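Home front: can a machine fold my washing yet?

8 January 2024

Happy new year, all, and welcome to the first issue with the new, slightly bigger text (you asked, I listened, it took me most of Boxing Day). A few of you wrote in over the break with more or less the same question. You'd had a house full of guests, you were staring at a mountain of bedding and jumpers, and you wanted to know when exactly a robot is going to come and deal with it. So I've spent the past week reading, ringing round and generally making a nuisance of myself, and this month's long item is all about laundry. Kettle on!

Let me start with my own airing cupboard, which I timed. Emptying the dryer, sorting, folding and putting away one family load took me the best part of an evening programme, and I was annoyed throughout. The washing is done by a machine. The drying is done by a machine. The bit in the middle that makes me cross is still me, standing at the end of the bed with an armful of T-shirts, and that has been true for as long as I've been alive.

Plenty of firms would like to sell us a way out. Regular readers will remember the Funora, the tall cabinet I wrote about last year, where you clip each item to a rail at the top and it comes out flat in a tray at the bottom. I went back to the showroom in Nernlow to have another go with it. The price on the ticket was 2,650 pounds. It managed shirts and plain towels very nicely, I'll give it that. It wouldn't take a fitted sheet, it wouldn't take anything belonging to a small child, and it wanted every single thing clipped on by hand, the right way up and the right way out. By the time I'd shaken a jumper straight and found its shoulders I could have folded the thing. The saleswoman was very patient with me and I did buy a peg bag.

The Funora, though, is a cabinet with rollers in it, and it only ever meets clothes that a person has already sorted out. What you were all asking about is the other sort of machine, the one with arms, that could walk up to a bed with a heap of stuff on it and get on with the job. That's a much harder thing to build, and the more I read about it the more sympathy I had for the people trying.

Think about what's in front of it. A mug is a mug whichever way round you put it. A piece of cloth dropped on a duvet has no shape of its own at all, and if you pick it up and drop it again you get a different lump. Half of it is hidden underneath the other half. The cover it's lying on is soft and wrinkled too, so there's no nice firm edge to work against. You and I do a little flick of the wrists and the hem turns up. We do it by feel, mostly while thinking about dinner.

The approach that seems to have everyone excited is to have people do the chore first, holding a pair of grippers in place of their bare fingers, so that a machine with the same sort of grippers can learn from the recording. One blue cloth, one bed, two grippers, and off you go.

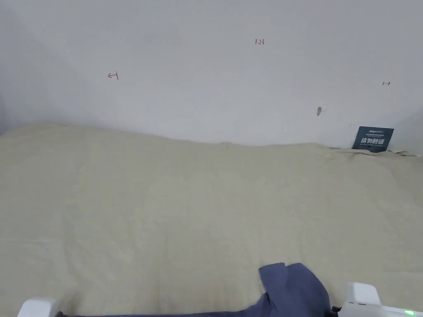
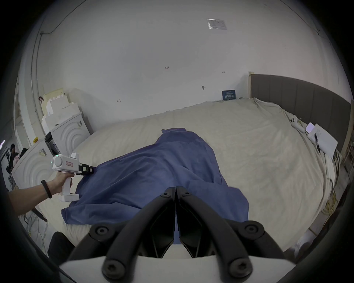 Same bed and same blue cloth in all three.
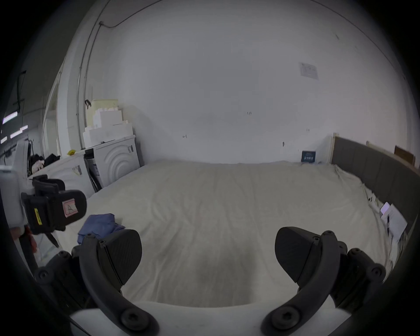
Is there a robot I can buy today that will fold a basket of mixed laundry without help from me?

None that I could find. The machines on sale to households need the clothes fed in one at a time, and the ones with arms are still in workshops and labs, folding a small number of familiar things at a pace that would drive you up the wall.

I know that's a bit of a flat answer after such a long build-up, so let me put some flesh on it.

I spoke to the people at Kaewsai, who run the laundry for a string of small hotels and have every reason in the world to want this sorted. They've had flatwork machines for years, great long things that swallow sheets at one end and deliver them pressed and folded at the other. On a busy day 2,000 pieces of linen go through that building. And at the front of every line there are still people, taking hold of a damp sheet by two corners and offering it up. Finding the corners, I was told, is the job. Everything after that is rollers. They've had 3 different firms in to demonstrate arms that would take over the corner-finding, and they've politely sent all of them home again. The last one was good, they said. It was good with dry pillowcases, of one size, in one colour, and it had a little sulk whenever two of them came out of the trolley stuck together.

(I asked whether they'd have it back once it had learned its manners. They said they'd have it back tomorrow, as their folding room is the hardest part of the building to staff.)

Then there's the Randell project, which I'd never come across until one of you sent me the link, so thank you. They've set themselves a list of household jobs and they publish how each one is going, failures and all, which I found very refreshing and a bit addictive. Wiping a worktop is coming along. Loading a dishwasher is coming along as long as the plates match. Folding has its own section, and the notes there read like my own diary. Grabbed two layers when it wanted one. Folded beautifully, then dragged the whole thing sideways letting go. Could not find second sleeve. I've had mornings like that.

Two things from their pages stuck with me. The first is that they need an awful lot of goes at it. A person can be shown how to fold a towel once, maybe twice if they're a teenager and pretending not to understand. The machines want the same small job done over and over, with the cloth starting off in a different muddle each time, and then all over again with another cloth. Dark fabric on a pale cover is easier going than white on white, because at least there's something to tell the two apart. Having hunted for a white sock on a white sheet more times than I care to remember, I'm right with them there.

The second is that letting go matters as much as picking up. I'd never given it a moment's thought! When I lay a folded edge down, I sort of smooth it as my hand comes away. A gripper has two fingers that open, and if the cloth clings to one of them the fold comes undone. Several of the arms I watched in their clips did a lovely job right up to that moment. I tried it myself on Sunday with a pair of salad tongs in each hand and a tea towel, and I'd recommend it to anybody with ten spare minutes and nobody watching. It took me 7 tries to get a clean fold in half, and one of those ended on the floor. My respect for the whole business went up enormously.

So where does that leave those of us with an ironing pile? My own feeling, for what it's worth, is that hotels and hospitals will get something useful well before we do, with everything the same size and arriving in the same trolley. Our houses are awkward. We've got duvet covers with toddlers' socks inside them, and cardigans that button up wrong, and one of us (no names) who puts jeans in with both legs inside out. A machine that costs as much as a second-hand car and does the tea towels is no good to me. I'd want it to do the lot, including the fitted sheets, and I'd want it to put things away in the right drawers afterwards, which seems to be another mountain altogether.

What I would pay for, quite soon, is something more modest. If an arm could just pair socks, and only socks, and take all night over it while I was asleep, I'd clear a shelf for it. I said this to the Randell people by email and they wrote back very kindly to say that socks are horrible. They're small, they're stretchy, they curl up, and the difference between two black ones can be a bit of ribbing round the top. Still, it's on their list.

A few of you also asked about safety, and whether you'd want a pair of strong metal arms swinging about next to a bed with a cat on it. Fair point. The ones I've seen move slowly and stop if you lean on them, though I only leaned on the one and there was somebody beside it with a hand on a big red button. I'd want a good deal more than that before I let one loose upstairs, and I'll ask the question properly when I next get the chance.

That chance should come in March, when Kaewsai have another demonstration booked and have said I can come along and stand at the back. I'll be taking a fitted sheet in my bag. If you've got a garment that you think would defeat any machine living, write and tell me what it is, and I'll see whether they'll let me try a few. Current favourite is a reader's halterneck swimming costume with crossed straps, which I suspect would defeat most of us as well.

Next issue: robot mowers on a slope, and whether you still need to edge the lawn by hand. The peg bag, by the way, is excellent.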